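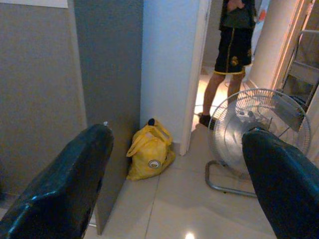 Lajos Farkas
Student, Housing and Community Studies, Tornthorpe

Keeping Cool Without Air Conditioning: Summer Habits of Tenants in the Cleddale District

Project Report

1. Background

The Cleddale district of Tornthorpe consists mainly of low apartment buildings put up before central air conditioning was common in the region. Most have thick outer walls, small windows on the street side and larger windows facing a rear yard. Few have been fitted with cooling equipment, and many leases restrict the use of window units. Tenants therefore depend on fans, shades, open doors and changes to their daily schedule.

The purpose of this project was to record what tenants do in hot weather, how they learned to do it, and which parts of their homes they find most difficult to live in. The project did not set out to measure energy use or to judge the condition of any building.

2. Method

A written survey was delivered to apartments in Cleddale in the first part of June. The survey asked about window use, fans, cooking, sleep and contact with the property manager. A total of 57 households returned a completed form. Forms that gave no answer to the questions on sleep were kept in the set, but were left out of the section on nighttime comfort.

Longer conversations were then held with 20 of these households. Each lasted roughly 45 minutes and took place in the tenant's home or in the meeting room at the Shahbazi Center. Notes were taken by hand. Tenants were told that their names and apartment numbers would not appear in the report.

An indoor thermometer was lent to any household that asked for one. The readings were used to help tenants describe their rooms during the conversations. They are not presented as results, as the thermometers were placed at different heights and were not checked against one another.

3. Findings

3.1 Windows and doors

Most tenants opened windows in the late evening and closed them after breakfast. Those who had lived in the district for a long time tended to close them earlier and to lower the shades at the same time. Newer tenants more often left the windows open all day, and several of them described their apartments as hottest shortly before dinner.

Where an apartment had windows on only one side, tenants spoke of using the entry door to draw air through. Opinions on this practice were divided. Some considered it the only method that worked. Others were concerned about noise, cooking smells, pets and privacy. In one building the tenants had come to an informal agreement that doors could stand open until 9 p.m. - an arrangement that the property manager knew about but had not put in writing.

3.2 Fans

Fans were the most common purchase. Tenants generally placed them near the bed or the sofa and moved them during the day. A smaller group placed a fan by a window at night, facing out, in order to push warm air from the room. These tenants had usually learned the method from a relative or neighbor. Printed advice from the city was mentioned only twice, and both tenants had found it too general to use.

3.3 Cooking and laundry

Use of the oven fell sharply in hot weather. Families with young children reported eating cold suppers or cooking before 8 a.m. Laundry was dried outdoors where a rear yard was available. Tenants on the top floor of the Gurnness Street buildings have no yard access and dried their laundry in the bathroom, which they said made the apartment feel damp.

3.4 Sleep

Poor sleep was the most frequent complaint. Tenants on upper floors moved mattresses to other rooms, slept in shifts around street noise, or stayed with family on the worst nights. Older tenants were less willing to change rooms. Several asked that the report state plainly that they did not wish to leave their homes in summer, only to be able to rest in them.

4. Limits of the Project

The survey was offered in English only, and this almost certainly affected who replied. Tenants who work nights are also underrepresented, as the forms were collected in the daytime and on one Saturday. The findings describe Cleddale and should not be applied to newer housing elsewhere in Tornthorpe.

5. Recommendations

Property managers should give new tenants a single page of advice written for the building in question, including the direction each apartment faces - several tenants did not know this. Written rules on open doors should be agreed with tenants before summer and should take account of fire safety requirements. Upper-floor tenants without yard access should be offered a shared drying space.

A repeat of the survey in a second language is planned for next year, subject to approval by the department. The blank survey form and the list of conversation topics are available from the department office on request.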